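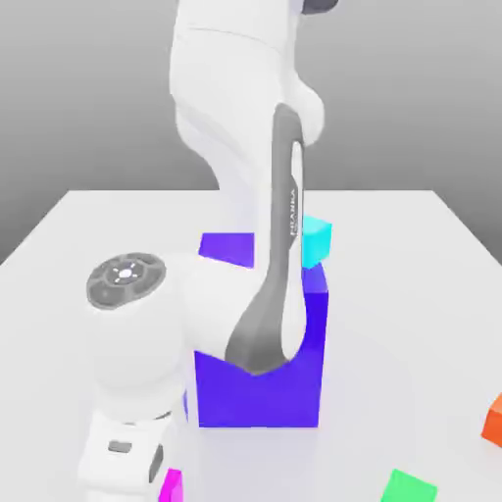 Thursday, December 3, 2020. Open day at Serholm, held online this year. I joined at ten with a cup of tea and missed the welcome from Elis Lewis. Bianca Vlad ran the demonstration, all of it in the simulator, with a Franka arm over a white table and coloured blocks spread about. The biggest was a blue one tinged with purple, and I spent a while wondering how anything could get hold of it. She said they do 1,000 runs overnight before anyone goes near the real arm at Dondach.

I asked how the gripping force is set. Uchenna Tamuno answered in the chat, but I only followed half of it and must write to him. Khải asked about cost and got no figure.

102 people signed in, fewer by the end. The sound dropped out twice. They hope to have visitors in person in April. Lunch late, soup. Rang Ezequiel after and told him to watch the recording.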